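Two people wanted for our packing and storage room, Dundholm site
Posted November 2018

Hi! I run the small storage and packing room at Teveck, and I'm looking for two part-time people to start in December. If you're the sort of person who can't walk past a box with the wrong lid on it, please keep reading.

We put together storage sets for offices, clinics and schools. Most of it is plastic – clear containers, smoky gray ones, trays, covers, lids with a rim that has to sit right all the way around. Everything gets opened, looked over, wiped, closed and packed. At the moment we have 2000 pieces to get through for an order called Essien (it's the name of the range, and you'll be sick of hearing it by your second week), and there just aren't enough of us.

The work happens at a table. You take a container, open it, check the inside for scraps of paper or bits of packaging, check the hinges if it has them, put the lid on and run your eye along the edge. Clear plastic is a pain to check, I'll say that now. It shines, it throws the ceiling lights back at you, and a scratch can hide in a reflection until you tilt the thing. You do get used to it!
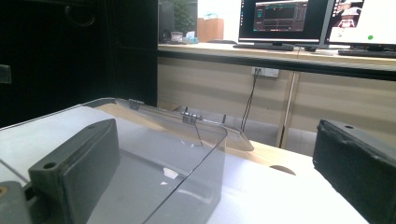
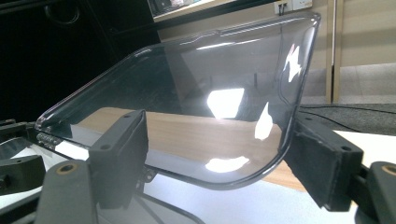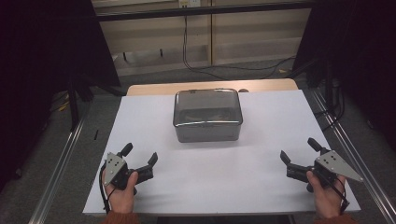 Clear and gray plastic at our tables
Posted by the Packing Room Lead, Teveck

So, the practical stuff. It's 30 hours a week, mornings mostly, and we can shift the days a bit if you have kids or classes. We finish early on Fridays. The first contract runs until the order is packed and I would love to keep at least one of you on afterward, but I can't promise that yet. Pay is $1360 a month before tax, paid on the last working day. Coffee is free and the parking lot is free too, though it fills up fast when the Jorkadier people next door have a delivery coming in.

You don't need any experience. I started here with none myself – I'd been doing alterations for years and answered an ad a lot like this one. What I do need is someone patient, with decent eyesight (glasses are fine, I wear two different pairs) and hands that don't mind small fiddly clips. You'll be sitting or standing, whichever you like better, and the heaviest thing you'll lift is a packed carton. If lifting is a problem, tell me and we'll work out who does the cartons.

Please don't wear chunky rings or bracelets on the job, they mark the plastic. Hand cream is another one. I love hand cream, but it leaves prints on clear lids that take forever to buff out, so save it for the drive home.

There's a trial morning before anybody signs anything. You'll get a stack of containers and lids, all mixed up, and 60 minutes to sort, check and close as many as you comfortably can. It's paid, and I'm much more interested in how you leave the table than in how high your stack is. If you find a piece you're not sure about, set it to one side and ask me. I still do that with my own pile.

To apply, write me a few lines through the contact form on the Teveck page and put "packing room" in the subject. No résumé needed, but do say which mornings you're free and whether you can start the first week. If you've ever organized a garage, a pantry or somebody's craft closet, tell me about it, I really do enjoy reading those! You can also drop a note at the front desk in Dundholm any weekday before noon. I answer everyone, usually in the evening once the tables are cleared.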